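Plates of Letters: a tabletop sorting activity for beginning readers
Group report, second-year Early Learning unit
Noemí Espinoza, Ilango Namboodiri, Roxana Crăciun

1. What we set out to do

Our brief was to design a literacy activity using things already in a cupboard. The budget was zero dollars, which focused our thinking wonderfully. We had foam letters and we had plastic picnic plates, and Ilango had a strong view that children will do nearly anything if it involves putting small things on a plate.

The idea was simple. Each plate gets four foam letters. A child says the sound of each one, finds a partner letter in the same colour if there is one, and tries to make a bit of a word, real or otherwise. We called it Ceststead, after the imaginary town where the nonsense words are supposed to live. Roxana voted against the name and would like that recorded.

2. Setting up the plates

We began by choosing letters carefully, with vowels shared out fairly. This took an entire Sunday afternoon and produced plates so sensible that they bored all three of us. We then switched to grabbing four letters without looking and dropping them on the plate however they fell. Letters landed sideways, upside down and leaning on their neighbours, and we left them that way.

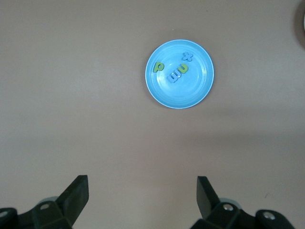

Colour turned out to matter more than we'd planned for. A letter close to the colour of its plate is easy to miss, and in our first trial the blue letters on the blue plate were regularly left until last. Our marker, Dr Irina Voicu, asked at the proposal stage whether we had thought about contrast. We said yes. We had not.

Orientation was the other surprise. A lowercase p, u or m changes character completely once you spin it around. The u becomes an n, the m becomes a w, and p can be talked into being a d by any five-year-old with a case to argue. We had listed this under "Risks". By the second trial we had moved it to "Learning outcomes" – same problem, better heading.

3. Capitals and lowercase

The cupboard held more than one kind of letter, and we debated whether to mix them. Aurelia Sima, who supervised our placement and has watched many students discover the alphabet for the first time, suggested keeping each case on its own plate. We did this for the trials written up here.

Capitals are friendlier when turned around, with exceptions. M still wants to be W.
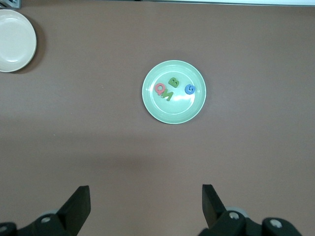 A consonant-heavy plate doesn't give you much to build with, and Q is the worst guest at any table. We considered a rule that Q must always travel with U. The children invented a better one: you may trade one letter with another plate, provided you say both sounds out loud first. Trading soon became the whole game, and our instruction sheet became a thing we carried around.

4. What we would change

Plates with a plain, pale base would make the letters easier to find, and a matte finish would be kinder under bright lights. We'd also include a vowel on every plate, having now heard several long negotiations that came down to a single E.

The written instructions need cutting from 3 pages to one. Ilango has offered to do it, as he wrote two and a half of them.

Our observation sheet had 4 columns and we only ever filled in the first two. The fourth was headed "Other" and contains a drawing of a horse.

Word count and appendices are with the unit office. The foam letters have been returned to the cupboard, apart from one lowercase t, which we are still looking for.

Related reports
Căpraru: a reading corner under the stairs
Counting with buttons, and where the buttons went
Gramach: rhyming games for rainy lunch hours
Tratetti: story dice made from cardboard

822 views | 3 comments | 4 shares

Contact the unit office | Copyright the authors | Back to top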